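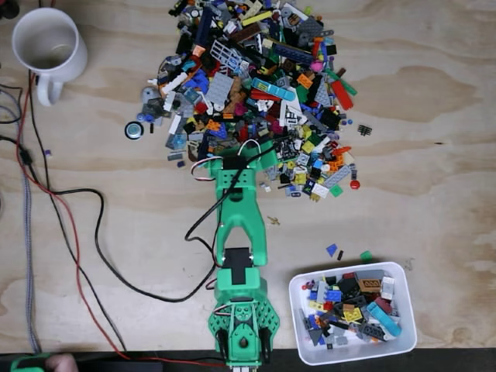 Sorting night at the Brekberg brick library begins at seven, and the woman who runs it is already grinning. "I love a mixed pile," she says. "Every colour you can think of, and then you spot one little magenta piece and you're off!"

She started lending out LEGO by the tub in December, when a neighbour cleared a loft and gave her 22 kilos of it. There are now 40 families on the list, and most tubs come back in a glorious muddle.

So does she sort by colour? "Never! Your eye finds colour anyway. Shape is the hard bit, so plates go with plates, and wheels get their own tub." The odd specialty parts are her favourites, and she'll happily stop for ten minutes to work out which set one came from (bring a mug of tea, she advises, you'll be there a while).

Tubs go out for 2 weeks at a time from the Clulura café, next to the till.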